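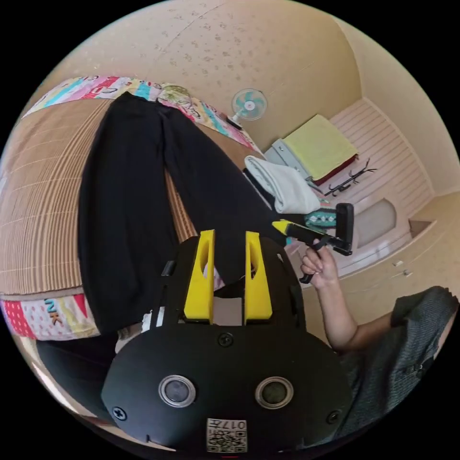

REISINGER has been on Umau's books since he was seven, and until October few outside the club had heard of him. Then came 300 minutes of first-team football in a month and two clubs asking about his contract.

Emil Reisinger plays on the left of a back three. He is quick over the first few yards and rarely goes to ground. His present deal runs out in the summer, and Reltiter have already had one offer turned down. 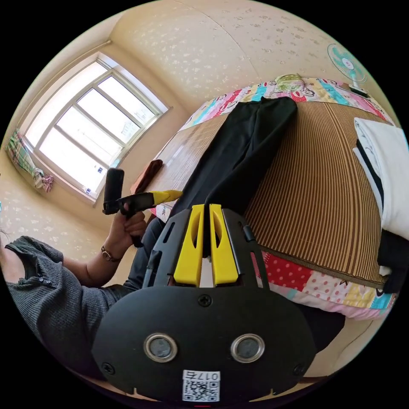

Selling him now would be a mistake, according to Nadja Wieser, who would sooner lose a striker than a defender the club brought through itself. Umau draw crowds of 1,000 on a good afternoon, and 500 of those are season-ticket holders.

Talks resume after the cup tie. Reisinger is expected to start it.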